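We use cookies to improve your reading experience. Accept all | Manage settings

4. What the first reports said

4.1 Sources and coding

We collected 189 news reports of industrial accidents from local papers and radio websites, all published within a day of the event. Two of us (Phromma and Thammasiri) read each report separately and marked every sentence that gave a witness's words, whether quoted or retold. This produced 1,279 witness statements. Disagreements were settled by Ridgeway, who had not asked for the job and has since mentioned it.

Each statement was placed under one of four headings: what the witness saw, what the witness heard, what the witness felt, and what the witness believed to be the cause. The fourth heading filled up fastest. A person who was two streets away when a boiler failed will often decline to describe the noise, but will seldom decline to explain the boiler.

4.2 Numbers in early reports

Casualty figures are the part of a first report most likely to be repeated and least likely to carry a source. In 13 of the reports the headline and the body gave different totals, and in one the caption offered a third. We wrote to the newsrooms concerned. The replies were courteous and mostly concerned our subscription options.

Round numbers deserve a word of their own. Crowds at the gates, litres spilled and metres of flying roof all showed a marked fondness for 1,000. We do not claim that no crowd has ever numbered exactly that. We would only note that the crowds in our sample managed it with impressive discipline.

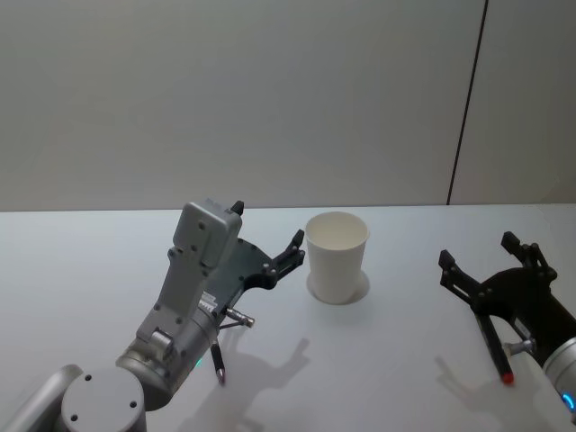
Figure 3

4.3 Who gets quoted

Survivors who spoke from a hospital bed were usually given a first name, an age and a trade. Company spokespeople were given a full name and a title, and considerably more room. Panyasiri (in an earlier study of mill fires) found the same habit and put it down to deadlines. We think she was being kind. A spokesperson answers the telephone, speaks in whole sentences and sends the spelling of their own surname without being asked, and a tired reporter can hardly be expected to resist.

The effect on the reader is harder to measure. When Nakpan asked a small group of readers to retell a report the next morning, they remembered the survivor's trade and forgot the company's statement almost entirely, including, in several cases, that there had been one. Whether this should comfort the survivor or the company we leave to Section 5, where we also leave it unsettled.

Contact the editors | Copyright the authors | Back to top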